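Keeping Cell Two Running
Workshop notes from the Drilemmont bench

The small-goods cell was down for most of a morning in June while Bogdan Iordache changed the finger pads and went through the screws on the wrist. The old pads had done 115 shifts, well past what Rustad lists for them, and grip on soft goods had been getting worse. Bogdan now wants them changed at 40 – earlier if the tips start to look polished. 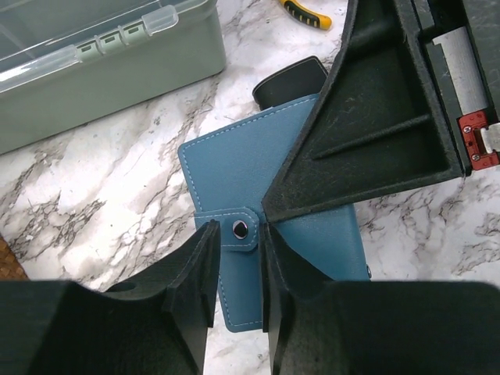

After any pad change the fingers have to be squared up again. Close them slowly by hand control, check that the tips meet along their full height, then open them and run the arm down to the counter at the lowest speed. We check on a snap-closure wallet because the strap and the snap give a fingertip something to catch on. If a tip drags on the stitching, back off and reset the height before trying again.

Ultan Gallagher redid the wrist camera calibration the same day. Stone-pattern counters are hard on it, as the veins can be picked up as edges. He lowered the edge setting by 2 and left the lights alone.
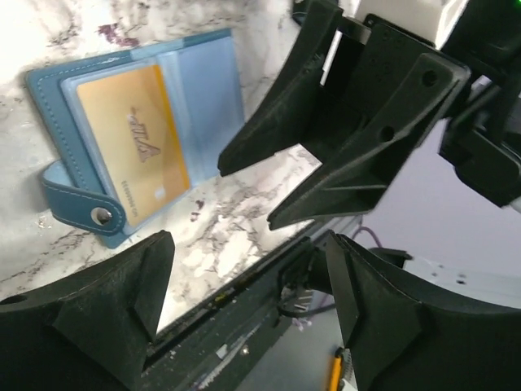 Staltus Newsletter – Page 2

The open wallet is the harder test. Clear sleeves shift when a finger touches them, and shiny cards throw glare back at the camera. Ultan's advice is to come in from the side, slowly, and stop short of the sleeves before closing. 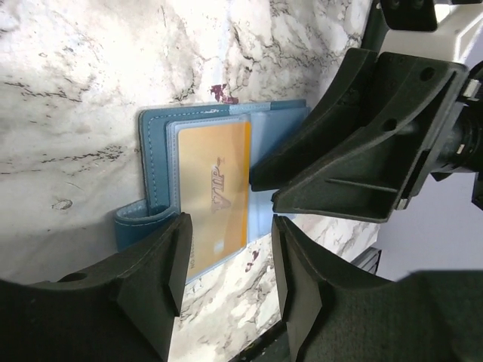 Cable checks are still due at the end of each shift. Look for rubbing where the cables loop near the rail, and move the arm through its full reach before signing off. Wipe the fingers with a dry cloth only. The solvent wipes from Lakarlow are for the counter and should stay off the pads.

Spare pads are in the top drawer under the controller. Write it in the log when you take a set.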